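Skip to content

We use cookies to remember your reading settings and keep the site running. Accept / Manage

The Green Rack

The spring I was thirty-one I got paid to look after test tube racks. There were other duties on the contract, but that was the one people yelled about. I worked at Sikder, on the second floor over the tile showroom, and our bench had a marble-looking top, which made the whole place feel like somebody's fancy kitchen that had gone badly wrong.

The rack I cared about was the green one. Bright green on top, square holes, a cloudy white box underneath. Jamila Sultana had claimed it her first week by setting her coffee next to it (not allowed) and saying, "This one's mine, don't argue." So of course I argued, and we ended up sharing it, and that's how I got to know her.

She was funny about supplies. She hoarded wooden sticks, the plain kind you stir things with, and kept them in her coat pocket like breadsticks. You'd be talking to her about lunch and she'd pull one out to point at the menu.

The day I want to tell you about was the day the Prasness order came in, 300 samples, all labeled by a person who hated us. Jamila was out. Her coat was on the hook and her notes were on the bench, but no Jamila, and her phone went straight to that cheerful message of hers. I told myself she was stuck in traffic. Then I told myself she was at the dentist. By ten I'd given her a whole dental history, poor thing!

Vija Rozīte came by at half past with her clipboard held against her chest.

"Where's your other half?" she said.

"Dentist," I said, and I swear I believed it.

"Hm," said Vija, and she looked at the rack for a long time, then at the papers, then at me. "Start without her."

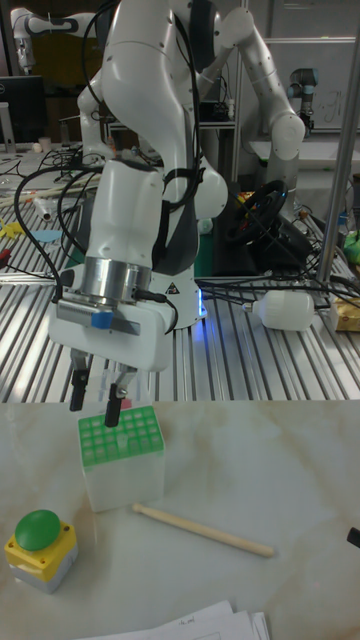 I didn't want to start without her. It sounds silly, but we had a way of doing it, she read the numbers out and I put things where they went, and she did voices. Number 162 was always an old sea captain. I'd never asked why. With Jamila out, I read the numbers to myself in my own boring voice, and when I got to 162 I tried the captain, very quietly, and it came out more like my uncle Ismail with a cold.

I'd gotten as far as 193 when I picked up her notes to check a label. Most of it was the usual, dates and initials and a drawing of a duck. On the last sheet she'd written the name of another company, Viltex, with a phone number under it and a start date, and she'd gone around the start date with her pen so many times the paper was nearly worn through.

I put the sheet back exactly how I'd found it. Then I moved it a little to the left, then back again.

She turned up at noon with wet hair and two sandwiches.

"Dentist?" I said.

She looked at me, then at the notes, and she knew, I could tell by how carefully she unwrapped her sandwich.

"Sure," she said. "Dentist."

We ate in the stairwell with our knees touching the railing, and she told me about her teeth for twenty minutes, every one of them, and I asked questions. Then we went back up and she read me the rest of the numbers, right through to 300, and 256 got a voice I'd never heard before, very high and very sad, like an opera singer locked in a pantry. I laughed so hard I had to put everything down.

When we were done she slid the green rack over to my side of the bench and went to wash her hands.

Posted Apr 29, 2020
38 likes | 6 comments | Share

More short fiction
Soup for Rizwan Nanayakkara
What the Flillik Salesman Left Behind
My Mother's Second Piano
Prasanna Uddin Buys a Boat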